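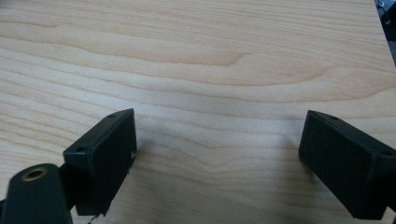

Chapter 4
Wood and Water

In this chapter you will learn:

how a tree carries and stores water, and what is left of it in a sawn board
what is meant by moisture content and how to work it out from two weighings
why a board changes in width much more than in length
how the way a log is cut affects both the look of the board and its movement
how furniture makers allow for movement when they design a piece

Key words: sapwood, heartwood, growth ring, free water, bound water, fibre saturation point, moisture content, tangential, radial, quarter-sawn, plain-sawn, seasoning

4.1 A table in February

Maya Abou Jaoude makes tables in a small workshop in Gatelton. One February she had a call from a customer who had bought a dining table from her the summer before. A gap had opened between the table top and a strip of wood fixed along one end, and the strip now stuck out past the edge of the top on both sides. The customer thought the glue had failed.

The glue was sound. The table top had been made from boards stored all summer in an unheated shed, where the air was fairly damp. It had then spent the winter in a dining room with the heating on. The boards had given up some of their water to the dry air and had shrunk across their width. The strip ran the other way, with its length lying across the width of the top. Wood hardly shrinks at all along its length, so the strip stayed as it was while the top got narrower beside it.

Nearly every problem described in this chapter comes down to the same two facts. Wood takes in and gives out water for as long as it exists, and it does not change size equally in all directions. A maker who understands both can build a table that will last through many winters. A maker who ignores them will get calls like this one.

4.2 Water in the living tree

A tree draws water up from its roots to its leaves through the outer part of the trunk. This part is called the sapwood. It is usually paler than the wood at the centre and, in a growing tree, it can hold a great deal of water. As the tree gets older the inner sapwood stops carrying water and turns into heartwood. In some kinds of tree the change is easy to see. In others, such as spruce, the two may be almost the same colour.

If you look at wood under a microscope you will see that it is made of long, narrow cells, most of them lying along the trunk. A bundle of drinking straws gives a fair idea of how they are arranged. Water is held in two places. Some of it fills the hollow middle of each cell, and this is known as free water. The rest is held inside the cell walls themselves, and is known as bound water.

When a tree has been felled and sawn, the free water leaves first. The wood becomes much lighter, but its size stays nearly the same. The point at which the free water has gone and the cell walls are still full is called the fibre saturation point. For most timbers this is reached at a moisture content of somewhere between 25 and 30 per cent. Only when the wood dries below this point do the cell walls begin to lose water and become thinner, and it is then that the board starts to shrink.

The process also works the other way. Put a dry board in a damp room and the cell walls will take in water from the air and swell. Painting or varnishing the board slows this down, but no ordinary finish stops it completely.

4.3 Working out moisture content

Moisture content is the mass of the water in a piece of wood, given as a percentage of the mass of the wood when it is fully dry. Students often divide by the wet mass by mistake, so take care over this.

The usual method needs only an oven and a set of scales. Cut a small sample from well inside the board, away from the ends, where the wood dries faster than the rest. Weigh it straight away. Dry it in an oven at just over 100 °C, weighing it from time to time, until two weighings in a row are the same. The last weighing gives you the dry mass.

Worked example 4.1

A sample of ash has a mass of 500 g when cut. After oven drying its mass is 445 g.

Mass of water = 500 g - 445 g = 55 g
Moisture content = 55 ÷ 445 × 100 = 12.4 per cent

Timber at this level might suit a room that is heated now and then. It would be too wet for a room with the heating on all winter, where furniture tends to settle at a lower figure.

In a workshop it is more common to use a moisture meter. The meter has two metal pins that are pushed into the surface, and it measures how easily an electric current passes between them. Wet wood lets more current through than dry wood. Meters are quick and do not spoil the board, but the reading has to be corrected for the kind of timber, and it says little about the middle of a thick plank.

4.4 Which way does wood move?

There are three directions to think about in a piece of wood. The first is along the grain, following the length of the trunk. The second is the radial direction, from the centre of the trunk out towards the bark. The third is the tangential direction, which follows the curve of the growth rings.

Movement along the grain is so small that makers leave it out of their sums. Radial movement is large enough to matter. Tangential movement is larger still, and for many timbers it is close to twice the radial figure.

This is where the cutting of the log comes in. A plain-sawn board is cut so that the growth rings meet its wide face at a low angle. Its width lies mostly in the tangential direction, so it moves more. The face often shows broad curves and arches, as the saw has passed through the rings at a slant. Where the rings themselves are uneven, the lines on the face will bend or ripple too. A quarter-sawn board is cut with the rings standing upright to the face. Its lines are straighter and its width moves less, but cutting this way takes longer and wastes more of the log.

Worked example 4.2

A plain-sawn table top is 500 mm wide. The timber moves 0.3 per cent of its width for each 1 per cent change in moisture content. Over the winter the moisture content falls by 4 per cent.

Movement = 500 × 0.003 × 4 = 6 mm

A quarter-sawn shelf of the same timber is 294 mm wide and moves 0.15 per cent for each 1 per cent change. For the same fall in moisture content:

Movement = 294 × 0.0015 × 4 = 1.8 mm

A change of 6 mm is enough to split a top that has been screwed down hard at both edges. The shelf would probably give no trouble, though a maker would still leave a small space behind it.

4.5 Drying timber before use

Drying timber to a suitable level is called seasoning. In air drying, the boards are stacked outdoors under a roof with thin strips of wood between the layers. The strips, often called stickers, let the air pass over both faces of each board. They must be placed one directly above another, or the boards will bend under the weight of the stack. An old rule allows one year for every 25 mm of thickness, but the true time depends on the timber, the weather and the site.

Kiln drying is faster. The boards are placed in a closed chamber in which the heat and dampness of the air can be controlled. If the outside of a board dries much faster than the inside, it tries to shrink around a core that is still full size, and cracks can form. For this reason the air in the kiln is kept damp at first and made drier in stages.

Fadi Awwad runs a kiln at the Gundon sawmill. He dries oak in the open for at least a year before it goes into the chamber. Sycamore is treated differently there - it stains easily if it is left wet, so the boards are stood on end as soon as they are sawn and moved indoors within a few weeks.

Dried timber should be kept for a time in a room like the one where it will be used. Two or three weeks will do for thin boards. Stack them on stickers, as before, and check the moisture content again before cutting any joints. In the next section we look at the joints and fixings that let a solid top move without coming loose, starting with the slotted screw hole and the wooden button.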